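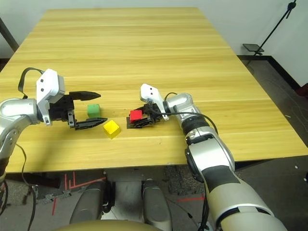

Chapter 4
Who Decides What Is Taught?

Every public school works from a list of things its students are supposed to learn. The list may run to a few pages or fill several binders, and most parents never read it. Someone wrote it, someone else approved it, and a third party will check whether it was followed. Even a plain entry in a first-grade math standard, such as "sorts objects by color," has been through this process. Few people would object to a lesson built on it. Disputes begin when the entry says what a child should think about history, fairness, religion or the family. The legal steps are the same in both cases.

This chapter deals with the adoption of curriculum standards by state and local bodies. Chapter 3 covered how schools are paid for, and some of its terms (categorical aid, local share, mandate) come up again. Readers who skipped it should look over the glossary before going on.

4.1 Three levels of authority

In most states the legislature sets broad requirements by statute. It may say that every high school student must take a semester of civics, for instance, without saying what the course contains. A state board or department then writes standards, which describe what students should know at each grade. The local district chooses textbooks, hires teachers and sets the daily schedule.

The lines between these levels are less clear than an organization chart suggests. A statute can be so detailed that it leaves a state board little to decide. A state test can push a district toward certain topics even where the district is free, on paper, to teach others. A district can also adopt a standard and then give it two days in May.

4.2 A case: the Prarstead civics standard

The Prarstead school district revised its eighth-grade civics standard over 18 months. The first draft was written by a group of 12 teachers led by Latifa El Sherbiny, who had taught the course herself. It ran to 255 separate items. Teachers outside the group complained that no class could get through it, and the district office agreed.

When the shorter second draft was opened for public comment, 1260 written responses came in. Many dealt with a single paragraph on the duties of citizens. Ryan Kershaw, a parent, argued that the word "duties" should be limited to those set by law, such as jury service and paying taxes. Hinata Shibata, who taught at the middle school, wanted voting and community work included as well. The board kept the word and added a sentence separating legal duties from customary ones. The vote was split, and two members asked that their objections be entered in the minutes.

Public comment did change the text, although most of the draft drew no response at all. The section on the court system, the longest in the document, passed without discussion. We return to this pattern in section 4.5, where we look at who takes part in hearings and how notice of them is given.

4.3 Standards and curriculum

The two words are often used as if they meant the same thing. A standard states a result. A curriculum is the plan of lessons, readings and assignments meant to reach it. Two schools may share a standard and have very different curricula, and a complaint sent to the wrong office may wait months for an answer.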